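4.2 Finding the grasp corners

Our planner, Fliltska, starts from a plain idea – cloth held by two corners is far easier to reason about than cloth in a heap – so we label both grasp points first.
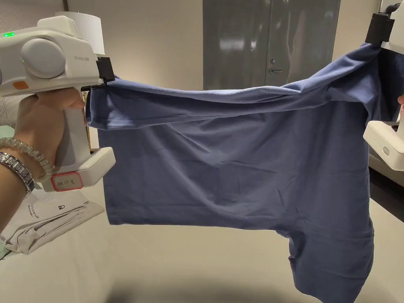 Ketsara Wannasri asked whether one corner and a good guess might do. It may, for towels.

We then trained on 1279 clips.
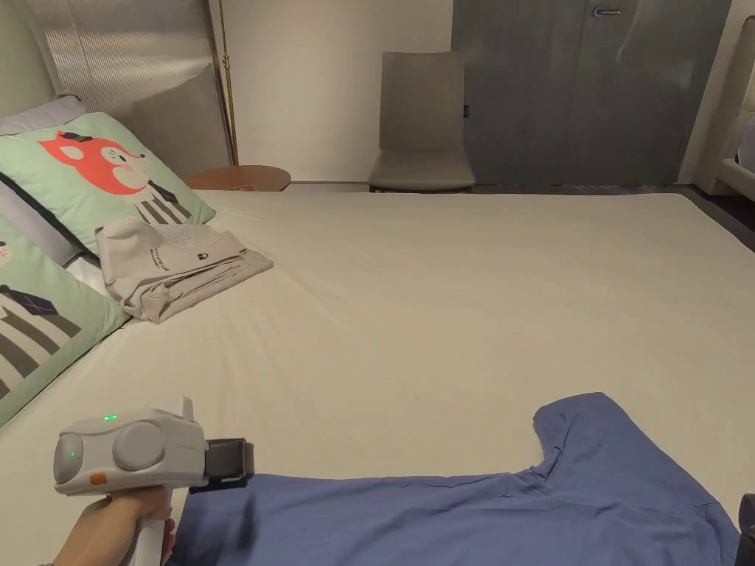

4.3 Perception over pale bedding

Blue on cream segments kindly.
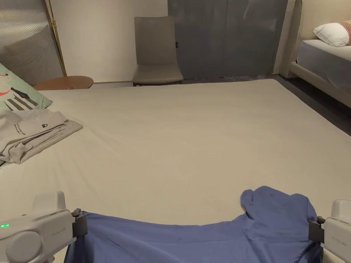 Figure 6. A two-gripper hold on a blue garment.

The wrist view is harder, and we gave it 12 extra layers 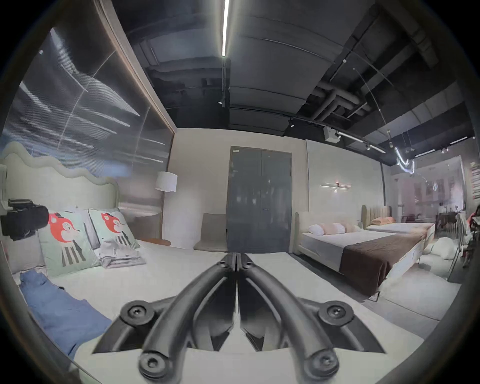 and a slower learning rate, which we were glad of later.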